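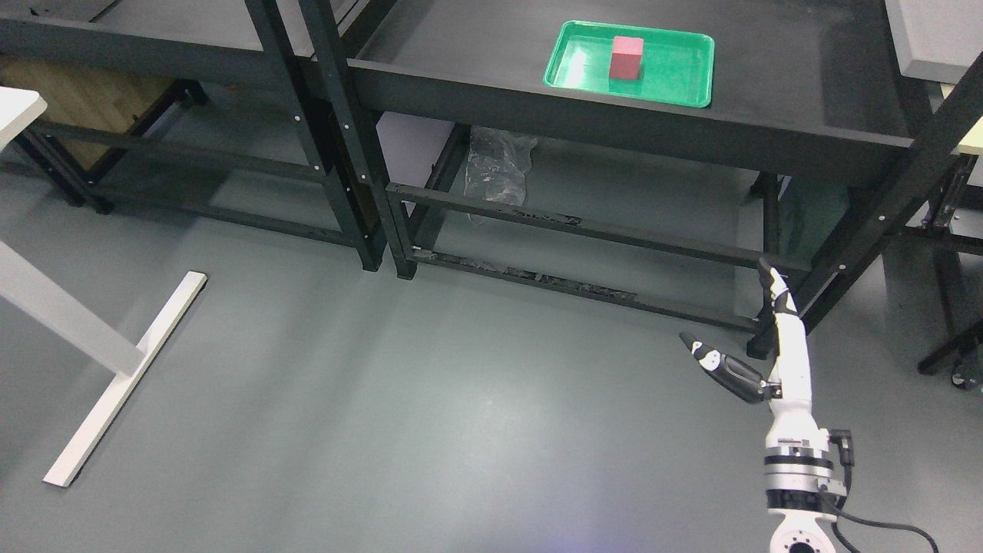
Can families still hold a funeral service at the Grivmont chapel while the roof is being repaired?

Services of up to 40 minutes can go ahead in the smaller east room, but the main chapel is closed until the end of August.

The closure was announced by the burial authority at Clendska, which runs Grivmont Cemetery and its two chapels. Slates came away from the north side of the main roof in the spring, and a survey found that the timbers beneath needed replacing as well. Scaffolding is now up along the north wall and the main doors are locked.

The east room seats far fewer people than the main chapel. Families expecting a larger gathering are being offered the hall at Valdebenito, on the other side of the river, where there is seating for 400. The hire charge for the hall has been dropped for any funeral that had already been booked at Grivmont. Families who choose the hall will need to arrange their own music, as the organ at Grivmont can't be used and the hall has only a piano and a set of speakers.

Burials are not affected. The cemetery gates open at 8am as usual, and hearses should use the Fluvach road entrance, where the turning circle has been kept clear. The lower car park is closed to mourners and is being used by the roofing contractor. Parking is available on the verge beside the upper lodge.

Ashes may still be interred in the garden of remembrance by appointment. Work will stop for half an hour either side of each interment, and families have been asked to confirm their times with the office the day before.

The book of remembrance, which holds 3926 names, has been moved from the main chapel to the lodge. It can be viewed there between 10am and 3pm. The page is turned each morning, and anyone wishing to see an entry on a different date should ask at the desk. New entries are being accepted, although the lettering will not be added until the book goes back to the chapel.

Memorial plaques on the chapel's inside walls have been covered and will stay in place. There are 638 of them. Six on the north wall were found to have loose fixings and have been taken down for safe keeping, and the families concerned have been sent a letter.

Funeral directors in Clendska and Fluvach have been given the revised booking times. Families who have already paid for a service in the main chapel can move to the east room, change the date or have the chapel fee refunded. Requests should be made in writing to the cemetery office at the upper lodge.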